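Re: [sim-manip] Counter clearing results, second round

On the list in November, the Bernance maintainer wrote:

> We tried your counter clearing task with the released Grirnon policy and got
> much worse numbers than in your first post. Small things near the base of the
> left arm are fine. Anything flat, the plate for instance, gets pushed and
> never picked up. Did you change the approach angle between the two posts? And
> is the right arm supposed to do anything during a left-arm pick? In our runs
> it drifts forward and sometimes hits the left one.

Yes to the first question. I should have said so in the post. The first round used a fixed approach, straight down, with the height set by the depth reading. The second round lets the policy choose the tilt of the gripper in the last part of the reach. The release you have is from before that change, so your numbers are probably right for that version.

The method is otherwise the same. We train on demonstrations recorded in the Movirance kitchen rooms, then relabel each one by where the gripper was when it first closed. The policy predicts that closing pose first and the path second. When the predicted pose moves too far between steps, it stops and predicts again. With the old fixed tilt that check almost never fired on flat objects, so the gripper kept going and shoved them along the counter.

The training set is 1,429 demonstrations after filtering. We dropped any run where the object left the counter. Each test layout gets 30 trials with the starting pose of both arms changed a little every time.

On the second question, the right arm should stay out of the way. We now give it a parked pose with the fingers up, and it holds that pose until the left arm has finished. We had the same drift you describe when both arms were left free. It came from demonstrations where the operator was already moving the other arm toward the next object.

The layout I use most for checking this has a fork beside a red ring on the stone counter, with the brown plate farther back. The left gripper starts low over the stone, close to a couple of small items.

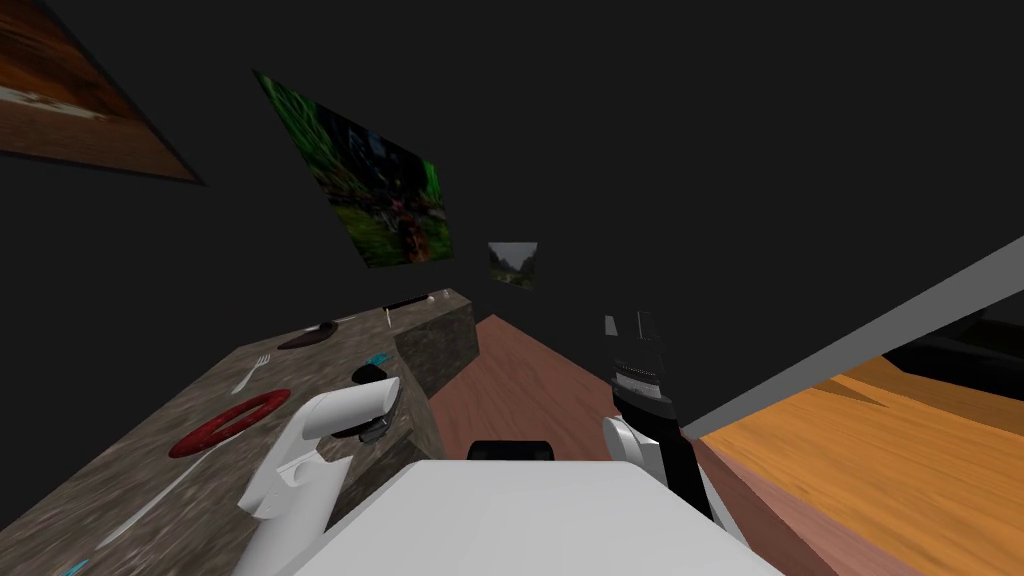 What to change on your side

1. Pull the newer Grirnon config and turn on free tilt. The old weights will load with it but the results are poor, so use the new weights too.

2. Set the right arm to parked in the Calimlim controller. The setting is per episode and does not carry over when the room resets.

3. Leave the replan limit at 2. We tried higher values and the arm spent most of the episode hovering.

4. If you render your own rooms, check the counter texture. A plain gray counter made the depth estimate worse for us near thin utensils. I don't know yet if that is the texture or the lighting.

With these changes flat objects improved a lot in our tests, but forks are still the weakest case. The usual failure is that the fingers close above the handle. I don't have a fix for that. We are going to try a contact signal next.

If you rerun it, please send the per-object counts and not only the average. The average hides the fork problem, and I would like to see if it shows up in your rooms as well.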